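How to test whether a robot arm is ready for a sorting job

Updated October 24, 2025

People ask us whether a machine can take over small chores yet, at home or on the shop floor. The best way to find out is to try a plain version of the job and keep score. You can do it in an afternoon.

Before you start

Pick one job and write it in a single sentence. "Move the parts from the bin to the tray, by color" is enough. "Tidy the bench" is too loose, and so is "put the laundry away." At Heltdale we spent most of September on a test that failed because two of us had different ideas of done.

Step 1. Time a person

Have someone do the job at a normal pace, 100 picks in all. Write down the total time and every drop.

Step 2. Set up the bin

Clamp it down. A bin that shifts when a finger brushes the wall will spoil the rest of your results. Use parts with simple shapes for the first round and leave cloth, bags and anything soft for later.

Step 3. Mix the parts by hand

Don't lay them in rows. Let them land at odd angles, with one or two close to a wall. Parts along a wall are where most arms lose time - the fingers need room on both sides. 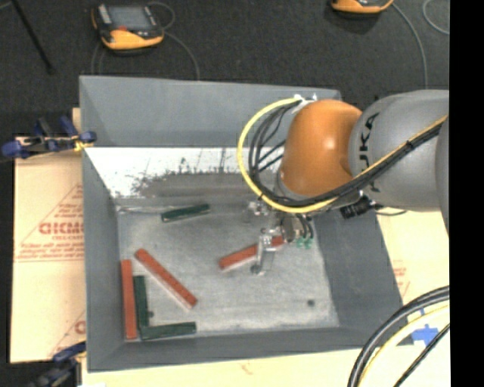

Isabelle Dufour wrote in to say that her shop in Fevstead skips the easy parts and starts with the wall cases, and that if the arm can't clear those without help she sends it back. Her arm managed 6 wall picks before it needed a hand, and she would not pay for that.

Her way is quicker if you already know the arm. For a first test, keep the mixed bin.

Step 4. Run the arm and log every stop

Do 300 picks. Count a stop each time a person has to reach in, press reset or move a part. Note the cause in a word or two: wall, overlap, missed grip, wrong color.

Step 5. Compare

Put the two sheets side by side. A slow arm can still be worth having if it runs alone overnight. If you had to step in more than seven times, keep the job with a person for now and test again after the next software update.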